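Travance grant: gift basket packing, progress to the end of December

The Rakwood packing room has been in use throughout the period. Output was 237 fruit baskets against the agreed figures for the quarter. Fruit is set in the basket on the white tabletop, one basket at a time. The wicker pattern with the red handle remains the standard model.

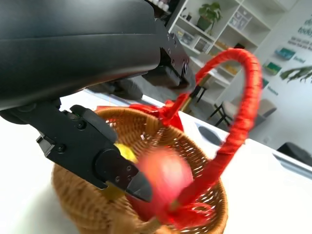
Does the grant cover the cost of the fruit?
The grant pays for baskets, ribbon and shelving only. Fruit is bought by Avram and charged to its own budget.

Handle checks began on Monday of the second week. Each basket is lifted and the weave inspected from below, with the fruit still inside. Of the first 40 checked, 2 were set aside for loose strands. Gaps in the weave are acceptable if no fruit can pass through.
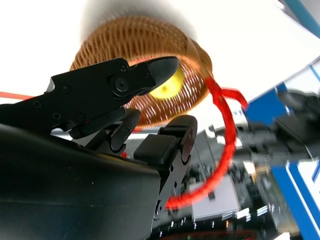 Page last changed: December, 16:20

Cadden has agreed to supply a further 26 baskets of the same pattern. Delivery is outstanding. Spending on ribbon is within budget. The next report will give the cost per basket.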